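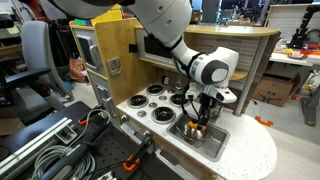

Skirkance > Student Projects > Reports

The kitchen manipulation project completed its second reporting period on 30 Jun 2018. Work in this period covered three tasks defined in the proposal: pick and place on the countertop, opening the cabinet door, and handling cookware in the sink. The sink task took the largest share of student time. The basin is small compared with the gripper, and the pot has to be held by the fingertips while the faucet behind it stays clear. The orange fingertip pads give the students a simple visual check on contact, which they use when labeling attempts as held or not held.

Participation

The project is run as an extracurricular course with 36 enrolled students in the spring term. Students work in nine groups. Each group is assigned one task and one backup task, and keeps a written log of arm time, faults and changes to settings. Setareh Ahmadpour supervises the lab sessions. Hạnh Lại is responsible for the software and for student access to the control computer. No staff changes are planned.

Work completed

Teleoperated recording. The groups logged 341 complete attempts at the sink task. An attempt is counted as complete when the pot has been lifted out of the basin and set down on the counter, or when the operator has declared a failure in the log. Attempts stopped by a software fault are excluded and listed separately in Appendix B.

Motion limits. The upper shelf of the play kitchen restricts the approach to the stovetop. In the first period the arm was stopped several times by its own force limit after touching the shelf. The students measured the kitchen, built a simple collision model from boxes, and added it to the planner. No shelf contact has been logged with the model in use. The model does not yet include the faucet.

Grasp selection. Two grasps were compared for the pot: both fingers closing across the outside, and one finger inside the rim. The rim grasp was more reliable when the pot stood near the basin wall. The outside grasp was better in the center of the basin. The groups have written a short rule that selects between them from the estimated pot position. The rule works in the lab software but has not been tested by a group other than its authors.

Student instruction. Safety training was repeated for all groups after the collision model was added. The written test was revised to include questions on the force limit and the stop button.

Problems and delays

The cabinet door task is behind schedule. The handle is small, and an error of a few millimeters in the estimated position is enough for the fingers to close on nothing. Calibration between the camera and the arm base drifts over a working week, and the groups had been recalibrating only at the start of each month. The interval has been shortened. The effect on the door task will be reported next period.

The order for replacement fingertips from Nyberg arrived later than planned. The sink groups continued with the existing pads, and the comparison of pad materials described in the proposal has been moved to the next period.

Budget

Spending for the period was $3,915, charged to fingertips, cables, fasteners and student transport. This is within the approved amount. The transport line is slightly over its share and the parts line is under by the same sum. We request permission to keep this balance as it stands without a formal transfer.

Plan for the next period

Sessions resume in September. The first item is to add the faucet to the collision model and rerun the sink task with the grasp rule switched on, using a group that did not write it. The door task will be repeated under the new calibration interval. If it still fails to reach the target in the proposal, we will ask Kernus to approve a larger handle as a substitute. The pad comparison will be run on the sink task only. Log files and the revised safety test are available from Hạnh Lại on request.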